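Notes for Readers, June 2018

The following items concern the reading challenge, the monthly link gathering and several small changes to this blog. Readers who subscribe by email will receive the same text and need take no further action.

1. The reading challenge. The challenge opened in January with a goal of 700 pages per month for each participant. Several readers wrote to say that the figure was discouraging for those with long work hours or young children, and their point is accepted. The goal is now 500 pages. Pages read under the earlier goal still count in full, and audiobooks may be entered using the page count of the print edition. Picture books read aloud remain eligible.

2. The link gathering. Posts may be added until the last evening of the month. Each participant is asked to link to a single post, not to the front page of a blog, and to leave a comment on at least two other entries. Giveaway posts are welcome if the closing date is stated. Posts that consist only of store links will be removed without notice. 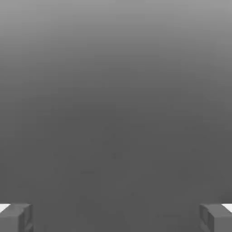
3. Recent reading. Four titles were completed since the last notes. Rovavis, a family saga of 479 pages, is recommended with one reservation — the middle section repeats the quarrel over the orchard at greater length than it needs. Elta is shorter and better. It follows a ferry clerk through one winter, and the final chapter was read twice. Sezer did not hold the attention of this reviewer, although the translation is clear and the maps are useful. A full review of Zuvard will appear separately, as it requires some discussion of the ending.

4. Review copies. Requests from authors and publishers are closed through the end of summer. There are 7 books already accepted, and these will be reviewed in the order received. Messages sent during this period will be kept but may not be answered.

5. Comments. Comments on posts older than one year are now closed owing to the volume of spam. Corrections to older reviews may be sent through the contact page. The printable reading log has also been revised, with a wider column for notes, and the earlier version has been taken down.

The next link gathering will open on the first of the month, under the usual rules.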